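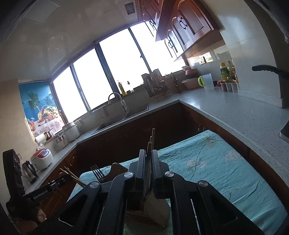 The wooden block on the kitchen table. Chopsticks and a fork are part of the daily kit.

One kitchen, one table, and where the forks go

For our series on how people in the district keep their kitchens, we spoke to a retired canteen cook who lives off Wirnus Road. She asked us not to print her name. She has been in the same house for most of her married life, and has changed the kitchen once. Most of our talk was about cutlery. 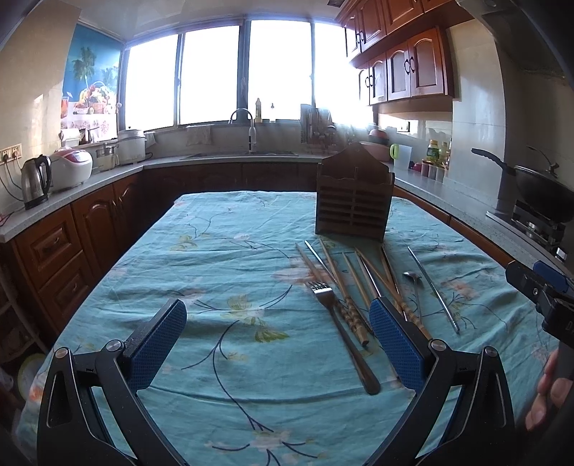

NISDEN, 7 September 2008

She does not have a cutlery drawer. She had one in the old kitchen and did not ask for another when the new one went in.

"It was always jammed," she says. "You'd pull it and a ladle would catch, and then you're standing there with your hand in the gap trying to push the ladle down. I did that for years. When the man came to measure up I said no, put shelves there, I'll sort out the forks myself."

The way she sorted it out was to put the things she uses every day on the table. There is a wooden block for them to stand in, and when a meal is on she tips them out onto the cloth and people take what they want. Forks and chopsticks go in together, and she does not separate the wooden chopsticks from the metal ones.

"People ask about that. I had a niece who bought me a tray with compartments. It was a nice tray. I keep seed packets in it."

The block was sold as a knife block. It came from Mancuso, the hardware shop that used to be next to the post office, in the January they were closing down. Her knives live somewhere else, on a high shelf, a habit left over from when the grandchildren were small.

"They're teenagers now and they can reach higher than me, so I suppose I'm hiding the knives from myself," she says. "But I know where they are. I'm not going to move them."

We asked what she would tell someone setting up a kitchen for the first time. She thought about it and said to buy fewer forks.

At the canteen, where she worked until her knees gave out, there were 3000 pieces of cutlery on the books. She remembers the number from the yearly stocktake, which took two people a whole afternoon. Teaspoons went missing first. The forks mostly stayed but came back bent.

"Kids use them to lever things. Lids, mostly. You could straighten a fork over the edge of the sink if you were careful, but it was never the same fork."

At home she washes up by hand after every meal. Forks are dried straight away with a tea towel. The wooden chopsticks she leaves lying flat on a towel overnight before they go back to the block, and she is firm about this.

"If you stand them up while they're damp, the water runs down and sits at the bottom. Then you get a black end. You can't get that off. I've tried lemon, I've tried bicarb, I've tried sandpaper, and the sandpaper works but then you've got a short chopstick."

The metal chopsticks were a later addition. Her daughter brought them back from a trip, along with a packet of seaweed that is still in the pantry. She was not keen at first.

"Slippery. I dropped a dumpling in my lap the first night. My husband used to say they were for people who weren't hungry." She uses them now for turning bacon. The wooden ones she likes best are the ones with carving at the thick end. "You can feel which way up they are. I don't have to look."

She oils the wooden pieces twice a year with a tin of Panditz, a clear oil meant for chopping boards. One tin has lasted her 7 years. The block gets a wipe of it as well, and a knitting needle wrapped in cloth goes down the slots to bring up the crumbs.

The conversation moved on to the table, which she calls the best thing in the room. The kitchen counter goes around it in a U, with a speckled white stone top and dark reddish-brown cupboards underneath. She picked the stone and her husband picked the cupboards. She would have gone lighter.

"They show flour. You can see every handprint if you've been baking. But he did like them, and they've held up, I'll give him that. The handles have never come loose."

The tablecloth is turquoise, with a print of leaves, stems and flowers. She owns 3 that she puts on in turn, and this is the one she reaches for most. It does not get ironed.

"I ironed for the canteen. Aprons. I'm finished with ironing. You put the cloth on, you put plates on it, who's looking at the creases?"

She bought it by the metre and hemmed it herself. It hangs a bit longer on one side than the other — she measured the table with the leaf in, then took the leaf out. Soup, tea and soy sauce have all been on it. Her treatment for soy sauce is cold water, then dishwashing liquid, then an hour in the sun. Hot water is a mistake she has made once.

Did she ever miss having a proper drawer? She said there was one time, at Christmas, when she had the whole family in and needed the table for the ham. Everything had to go somewhere. It went into a stockpot on the counter, handles up, and the stockpot was then wanted for the peas.

"So the forks went in a cake tin. Then we couldn't find the cake tin." It had been carried out to the back verandah with the drinks.

She has 5 rules for the kitchen, or says she does. When we asked for them she gave us these: dry the forks, lay the chopsticks flat, no phones on the cloth, and whoever takes the last teabag writes it on the list. She could not remember the other one, and said she would ring us if it came back to her.

Before we left she put the kettle on and wiped down the counter near the stove. The tea was strong. There was a fruit loaf with it, cut thick, and butter she had left out to soften since the morning.

If you would like your kitchen to be part of this series, leave a note at the library desk with a phone number. Small kitchens are welcome, and so are ones halfway through being painted.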